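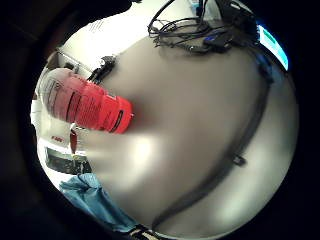
On Saturday we had again the long meeting of our club, and I am writing this while I still remember the details.

Our project has the name Cukero. The idea is simple to say: the arm must pick up things from a table and put them in the correct box. Poppy Naylor, who started the club with me, wants to show it in December at the Divesik student competition. I would prefer one more month, but the rules are the rules.

The most difficult thing for us are the bottles. A bottle which is lying down can roll when the fingers touch it from one side only, and then the program looks for it in the old place. We made 52 tries in the afternoon. I will not write here how many were good, but it was more than in the last meeting, and Poppy was pleased.

We have now over 700 recordings and we need 800 before we train the model again. I also rewrote the part of the code that closes the fingers, so it closes in 3 steps and waits a little between them. I have not tested it with soft objects yet. On the next meeting I will bring a sponge and a pair of socks.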